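# Vustaser grasp-order study: frequently asked questions

Maintained by Szu-yu Cheng and Lorcan Egan. Revised in June after the second round of reader queries.

### What does the method do?

Vustaser takes a view of a cluttered table and returns an order in which the objects should be picked up. It does not plan the arm path. It scores each candidate grasp, estimates how much that grasp would disturb its neighbours, and sorts the list. The grasp scorer is Garnus, which we left unchanged apart from retraining.

### What was it trained on?

On 539 demonstrations recorded with hand-held grippers in furnished rooms. Each demonstration covers one table from first pick to last. Man-lok Chou checked the segment boundaries by hand. Recordings in which the operator dropped an item and picked it up again were kept, with the drop marked.

### Why hand-held grippers and not a teleoperated arm?

Speed of collection, mostly. An operator can clear a table in a bedroom or kitchen without anything being bolted down. The cost is that hand-held motion includes wrist angles that our arm cannot reach. We filter those out before training, and the filter settings are in the appendix.

### What is the main result?

On the held-out rooms, ordering by predicted disturbance cut the number of unintended contacts by roughly 40 per cent against ordering by grasp score alone. The pick success rate hardly moved. We read this as meaning that the order matters for the items left on the table and has little effect on the item being picked.

### Does the gain hold for soft objects?

Less well. Cords, ribbons and loops are the weak point. The disturbance model treats each object as a compact region with a margin round it, so a long strand lying across the cloth is either cut short or merged with whatever it touches. Chin-lung Tsai is testing a version that follows thin structures separately. It is slower and we have no figures to report yet.

### Does a shiny or patterned surface cause trouble?

It can. Glare on plastic table covers is sometimes segmented as an object, and a strong check pattern adds false edges. We added such surfaces to the training set on purpose. The remaining false objects usually receive a low grasp score and fall to the end of the list, where they are dropped by the threshold.

### What does a typical input look like?

Tables are not tidied into a grid. Soft, rigid and transparent items are mixed, and some overlap. In the view below, the tasselled sachet has a strand trailing towards the gripper, and the lower edge of the pop-it toy is partly hidden by the jar and the box. The second case is the one the method was designed for: the jar should be ranked ahead of the toy behind it.

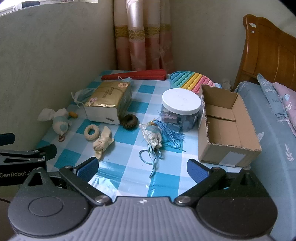

*Fig. 1. Gripper view of a mixed tabletop, fingertips open. Hair ties, tissue pack and face masks to the left; clear jar, pop-it toy and open cardboard box to the right.*

### How are transparent containers labelled?

As one object, including the contents. Visible pieces inside a closed container are not given their own masks. Early labels were inconsistent on this point and Chin-lung Hsieh redid them before the final training run.

### Can I run it on my own arm?

Yes, provided the gripper is a two-finger parallel type and the camera is mounted near the wrist. Run the Lobo calibration script first. It needs 10 views of the target board. Poor calibration shows up as grasps that are shifted consistently to one side.

### Is the training data available?

The labels are available on request from the Clirkirden group. The video is held back until the review of household recordings is complete. Please state the intended use and the storage arrangements in your request.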